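I finally got the garlic out of the ground this week, and the back verandah smells so strongly of it that the dog has moved to the front of the house. I've been growing it for years now and I still muck up something every season, so I thought I'd write down what's working for me while my hands still stink!

First thing -- stop watering a good while before you lift. I used to keep the hose on right up to the day because the tops looked so thirsty, and then I'd wonder why the skins were splitting and going brown. Now I leave the bed alone once the bottom leaves start to yellow, and when a few of them have died back I dig up one bulb and have a look. If the cloves have filled out and the wrapper is tight, up they all come. If it looks like a fat spring onion I put the fork away and wait a bit longer.

Use a fork and go in well to the side. I speared three of my best Oltumine bulbs last year by being in a hurry (they went straight into a soup, so no great loss). Loosen the soil, lift from underneath and brush the dirt off with your fingers. Don't wash them and don't bang them together to knock the soil off, they bruise just like apples and you won't find out until winter when half the bulb has gone soft.

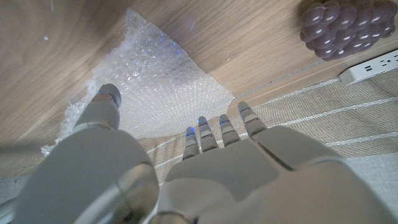
Photo: Flornonov

For drying I tie them in bunches of 11, purely because that's how many fit on the old hooks out the back, and hang them in the shade where the breeze comes through. Mine get 30 days. I know plenty of people do less, but we're close to the coast and it's muggy in February, so the late ones especially need every bit of it. You want the necks papery and dry all the way through. Snip one stem, and if there's any green or damp in the middle then leave the lot hanging.

Once they're cured I trim the roots with the kitchen scissors, rub off the very outside skin and cut the stems short. The softnecks I plait, badly, and hang beside the pantry door. The rest go into onion bags or a cane basket, never a plastic tub with a lid and never the fridge. The fridge makes them sprout! I lost a whole crisper full that way when we first moved in.

Sort as you go. Anything nicked or loose goes in the "eat now" bowl on the bench, and the biggest, tidiest bulbs get put aside for planting next autumn. It hurts a bit not to eat the good ones but it does pay you back. I plant 60 cloves, which keeps us going and leaves enough for my sister, who claims she can't grow it.

With the damaged ones I make a paste. Peel the lot, blitz with a little oil and a pinch of salt, and freeze it flat in a bag so you can snap bits off straight into the pan. Please freeze it the same day and don't leave garlic in oil sitting on the bench or in the cupboard, it really can make you sick.

And if you hate peeling, put the cloves in a jar, screw the lid on and shake it like mad. Works much better on cured garlic than fresh. For smelly fingers I use lemon and a bit of coarse salt, then give up and wait until tomorrow.

Recent posts
Keeping the cabbage moths off without spraying
Green tomato relish, the not-too-sweet one
What to do with too many zucchini
Cleaning and oiling the garden tools
Broad beans: when to pinch out the tops
My messy compost system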